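September 23, 2024

Hot today, so I gave up on the dye bath and went back to the felt samples (Gyu-bin wants 100 swatches by December, ha!).
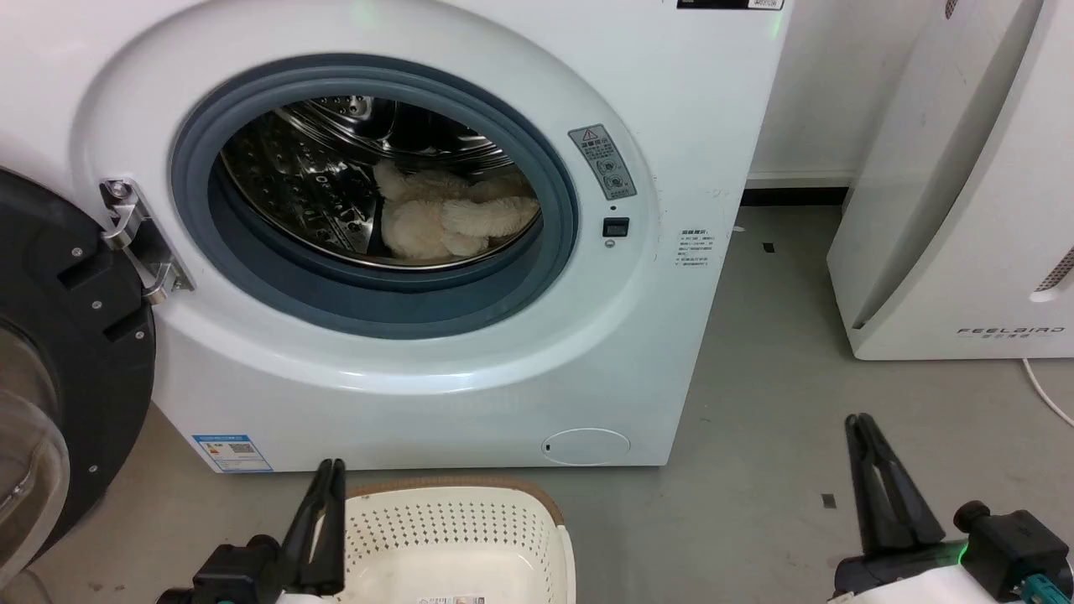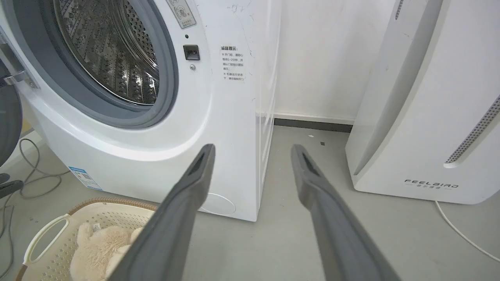
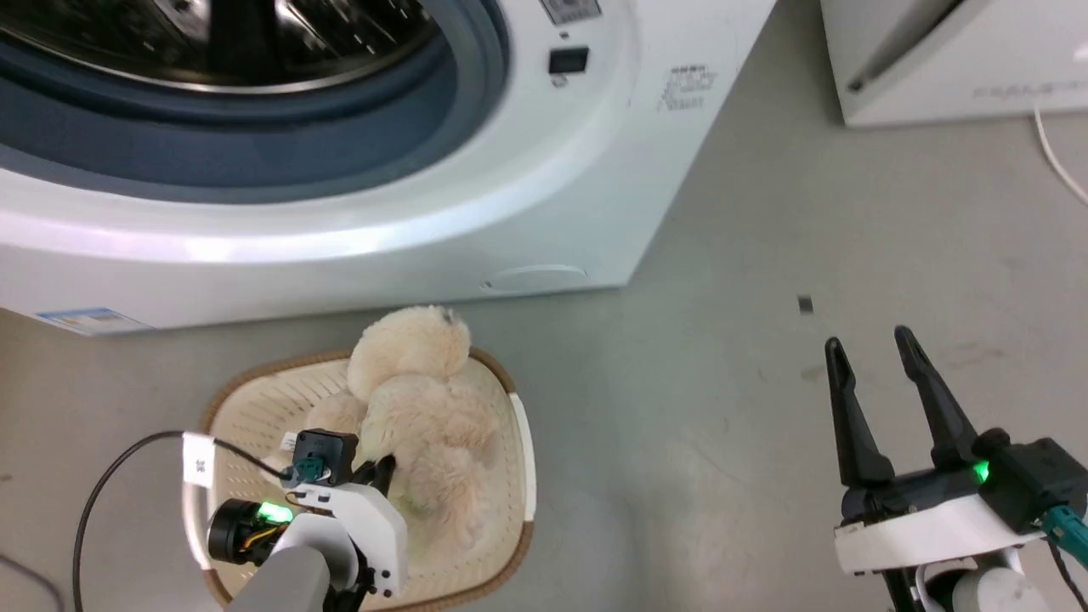
Wool first. Settimio's batch from Clivitz shrinks way more along the grain than across, and I still can't say why. I'm blaming water movement, and a perforated drum like the one in those photos, with the gray rubber ring, works the cloth very differently from my bucket and plunger. Two swatches went fuzzy at the corners. Must ask Graziella for her soap recipe, and order more pins.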